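The Island That Keeps Being Found

Every few years somebody finds the lost land of Ratus, and every few years it is somewhere else. I have on my shelves a Ratus off the Azores, a Ratus under the North Sea, a Ratus in a Bolivian lake and a Ratus which was, if I follow the author, mostly in Wales. I have read all of them to the end. I mention this because it cannot be said of most of the people who review them.

The latest is by Ludmila Brabec, whose book runs to 42 chapters and places the island on a sandbank that the rest of us know from the shipping forecast. Brabec is a better writer than the field is used to. She has a sense of humour, she can describe a storm, and for the first hundred pages I was very nearly packed. Then came the numerology.

The trouble with numbers

The whole Ratus business hangs on one figure. The old pilot book known as the Zeman manuscript says the island lay 1,789 "measures" from the harbour mouth, and does not say what a measure was. You could hardly design a kinder sentence. Make your measure a stride and Ratus is a short walk into the sea. Make it a day's rowing and you have gone round the world and come home hungry.

Brabec takes it to be the length of a particular rope. She has never seen the rope. She gets it by halving a figure in a different book, by a different hand, on the subject of church bells, and then doubling it again two chapters later when the halved version lands her in Belgium. I do not say this is dishonest. I think she was tired and the sandbank was right there.

Her predecessors were no better behaved. The Welsh school needed an 8 in the manuscript to be a smudge. The Bolivian gentleman needed the harbour to be a metaphor, though he was content for the sea to be a sea until he met the lake.

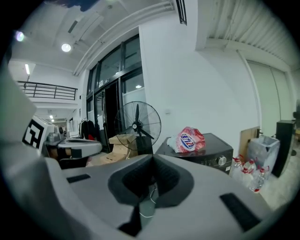
What the sceptics get wrong

I would now like to be rude to my own side, which I find more restful. The standard sceptical reply to all this is to say that the Zeman manuscript is late, muddled and copied by a man who could not spell "north", and then to go and have lunch. All true. But it leaves the interesting question lying on the table, namely why a muddled copyist should have bothered with an island at all. He was writing for pilots. Pilots are not a romantic readership.

Ye-rin Choo made this point in an essay that deserved a bigger audience than it got. Her view is that Ratus began as a hazard: a shoal or a bad patch of water, given a name so that men would steer round it, and later promoted to dry land by people who had never been wet. On this reading the name is a warning that grew trees, then a harbour, then a king with 2 crowns and strong opinions on taxation. I like it very much. It also has the drawback that you cannot sell a cruise to it.

Choo's essay has an irritating footnote habit and she is far too kind to the Azores people, who once wrote to me in green ink. Still, she does what Brabec doesn't, and asks what the text was for before asking where it points. It seems a small courtesy to pay a dead man.

Why I shall buy the next one

My wife wants to know when the shelf will be full. I can only say that a new Ratus is promised for June, by an author who signs himself Zilteo and believes the island moves. I admit that this solves the problem of the 1,789 measures at a stroke, and I am cross that I didn't think of it - it would also account for Wales.

I have ordered it already. It comes on Saturday to the shop, where they have stopped asking.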